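Budgeting for the second paper-handling cell at Wutlow. Thread, mainly for my own records.

Task: single sheets, coloured stock, picked off a bench. Flat paper is the hard case – a fingertip has to get under an edge. Curled paper offers one.
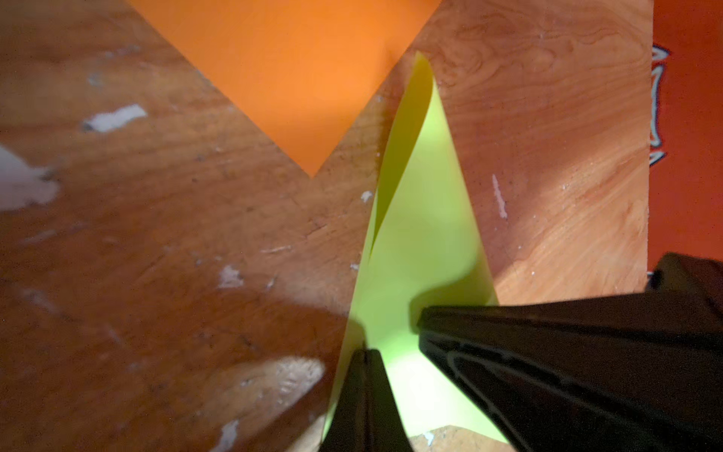 *Black fingers, curled yellow-green sheet. The orange one is flat.*

Quotes in so far: Emero for the arm, Manzano for grippers. Manzano's lead time is 30 days, Emero's 40. We order the arm first.

Fingers go under consumables, not capital. Isauro Villaseñor wants 2 spare pairs per cell. I have put in for them.

Bench top is a separate line. Worn wood with paint marks is fine for trials but I would not specify it for a production cell.
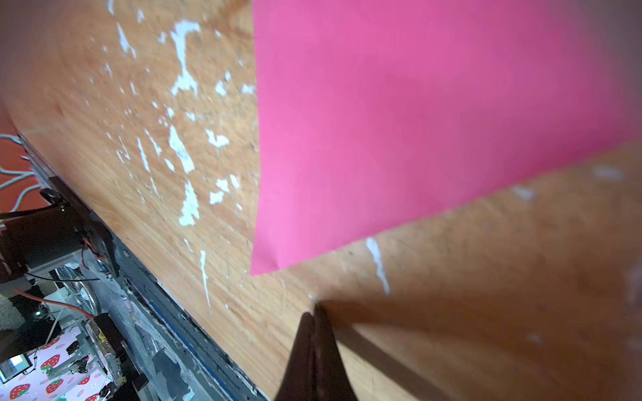
*Pink sheet, fingertip near its corner. White splatter on the wood.*

Cable management was missing from the first budget. It now has its own line: trunking, clips, a day of labour. Power supplies go under the bench.

Vacuum pick-up is priced as an option. Myung-ja Jeon has asked Utatau for a figure with and without the pump.

Draft goes to Sveva De Luca in April. Training still to be costed.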